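Buy the dull gripper first

I have been fitting hands to robot arms for long enough to have opinions, and the one I hold most fondly is that most of us choose grippers far too early. Somebody at Tradungate sees a handsome three-fingered thing at a trade fair, pays for it, and then goes looking for a job it can do. My old colleague Jozef Schouten called this shopping for the hat before the head (he put it better in Dutch, I'm told).
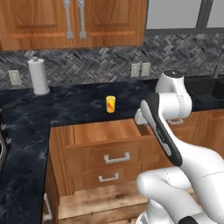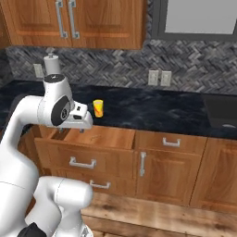

A kitchen in simulation, in both of them.

My own plea is for plain two-fingered grippers, tried out in a rendered kitchen before a penny is spent. Fingertips get all the attention in the sales talk, yet what catches people out, again and again, is the bulk of everything behind them. Ask a hand to reach a small can standing on a worktop with a drawer pulled open just below, and you soon start to care how long the wrist is and where the elbow goes! Ute Sperling and I spent a happy December arguing over 400 runs of that sort, and I came away caring far less about grip force than I had in the autumn.

Of course a rendered can weighs whatever you tell it to weigh, and friction in software is a polite guess. Ute says so often, and she is right. I would still take a cheap week of guesses over a costly hand left in its box, and if the plain one really won't do, well, the fancy ones will still be on sale in the spring.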